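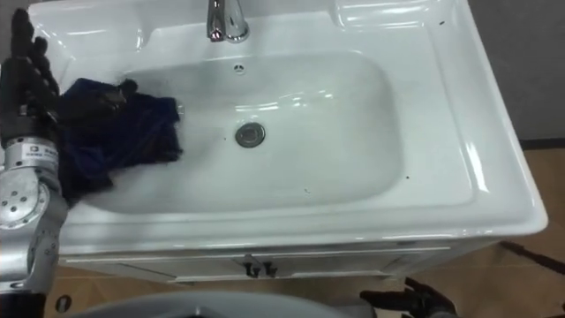 Ekua Tsikata: drop the grip force first, before anybody edits the arm path. Nine times out of ten the stall at the rim is the fingers squeezing too hard, and people go and re-teach the whole sweep.

6. Hand comparison, basin wipe

Applies to the Sodinel five-finger profile and the Sellon profile, both on the Olach controller. For the Odukoya two-jaw see section 7, different flange, different everything.

Do section 5 (wrist zero) first. If you skipped it go back.

6.1 Before you start

1. E-stop in reach of the person at the keyboard. Not the person at the sink.
2. Controller firmware 4 or later. Older builds load the profile but ignore the finger limits, no warning given.
3. Park the robot square to the vanity, facing the faucet. Both arms low.
4. Check the cabinet handles. Nothing on the robot should be within a fist's width of them, either side.
5. Head camera tilted down until the drain and the near lip are both in view. Lock the tilt.
6. Cables off the floor in front of the wheels. If one has to cross, run it out to the side.

CAUTION: Glossy ceramic under ceiling lights throws bright streaks into the head camera. Auto exposure will hunt. Fix exposure by hand, then leave it alone for every run in the set.

6.2 Loading a hand profile

1. Arm power off. Controller on.
2. Menu > Tools > End effector > Left.
3. Pick the profile. Sodinel is 192, Sellon is 555. The name on the screen is cut short on the small display so go by number.
4. Wait for the fingers to finish their open-close-open. Don't touch the hand durring this.
5. Arm power on.
6. Jog the wrist a little each way. Grinding or a jump = wrong profile. Back to 1.

Note: the right hand keeps whatever profile it had. Comparison is left hand only. Right arm stays parked low, fingers up, clear of the doors.

6.3 Setting the cloth

Dark cloth, soft, no hem if you can get one. Hems catch between finger segments. Same cloth for both hands or the numbers mean nothing.

1. Drape it over the left edge of the basin, part on the rim, part down the inside wall.
2. Bunch it. A flat cloth is a separate test (6.6) and a harder one.
3. Leave the drain clear.
4. Take a still from the head camera. Save it with the run.
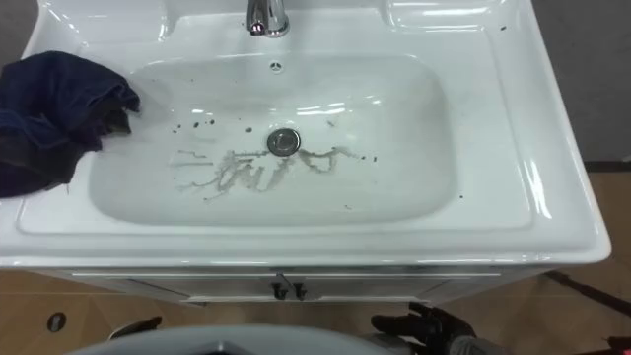

Fig. 6-2. Cloth at left edge, residue either side of the drain stopper.

Residue: streaks are better than a puddle. Puddles run to the drain and you end up scoring gravity. Same mix, same spoon, every run. Specks on the rim don't score, only the bowl.

6.4 Grip run

1. Load task BASIN_L.
2. Set grip force to 600 (controller units, not newtons).
3. Start. The hand comes in from the left and closes on the cloth from above.
4. Pause when the fingers stop.
5. Look at the fingertips. They should be curled over the cloth and pressing it to the ceramic. Bare fingertip on ceramic = stop, reset, log as a miss.
6. Resume. The hand should drag the cloth down the wall toward the drain.
7. If it stalls, lower the force one notch and retry from step 3. Three notches and still stalling, then look at the path.

CAUTION: Never raise the force to cure a slip on the rim. Lower the wrist instead. The rim is wide and flat and the hand will sit there pushing till the wrist faults.

CAUTION: Keep the sweep short of the faucet. The default path assumes a low spout. If yours is taller or sticks out further, edit waypoint 3 and run it once with no cloth.

6.5 Logging

One line per run. Profile number, force at finish, hit or miss on the grip, wiped or partly or not. Still before, still after, same tilt. Free text is fine but put it last, the import script chokes on commas in the middle. Known bug.

Swap hands after each full set, not after each run. Re-zero the wrist at every swap, yes every one.

What we look for, in order:

Does the cloth stay in the hand all the way to the drain.
Do the fingers let go cleanly at the end.
Does the overflow hole snag anything.
Time. Last. Don't tune for time yet.

Brândușa Manole's sheet from October has both profiles side by side, use that layout. Columns are locked, ask her if you need another one.

6.6 If it goes wrong

Fingers close, cloth stays put: cloth too flat. Bunch it again.
Cloth comes up with the hand at the end: release angle too shallow. Menu > Tools > Release, one step up.
Wrist fault at the rim: force or height, see 6.4.
Camera loses the drain: somebody bumped the tilt, or exposure went back to auto. Check both.
Profile missing from the list: controller needs a restart after teh first install. Full power down, not the soft button.

Flat cloth test: same steps, spread the cloth instead of bunching, log under BASIN_F. Sodinel only for now. Sellon finger limits for flat pick are not in this release.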